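Statimley fetch routine FAQ

Why did my arm stop halfway through a fridge pick?
Most likely a grip timeout. If the fingers don't report contact within 8 seconds, the arm backs off and waits for you. I got this one so often in March that I started dreaming about it!

Can I just hit resume?
Please don't. Press the stop, check that the door is swung wide, then clear the fault in Clinditz. Resuming cold is how I bent 2 fingertips -- my own fault, and they weren't cheap.

Why does it miss bottles lying down?
Mine was reaching for the middle of the bottle as if it stood upright. Set the pick pose to "side" and drop the approach speed to 30. 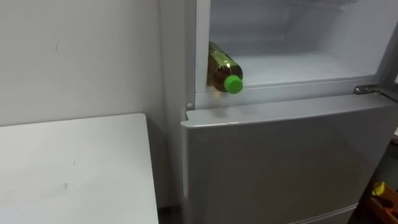
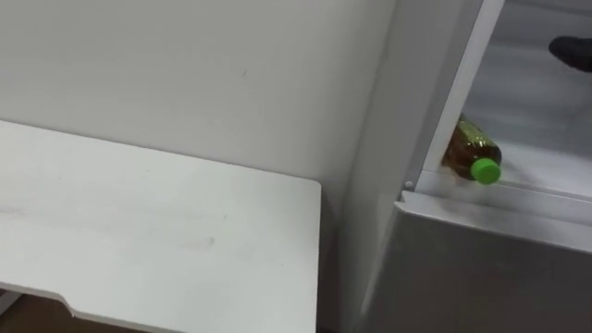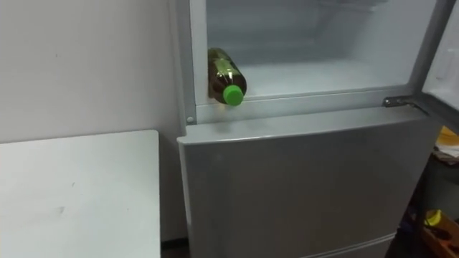 Green-capped bottle on its side near the front lip of the compartment, all three views.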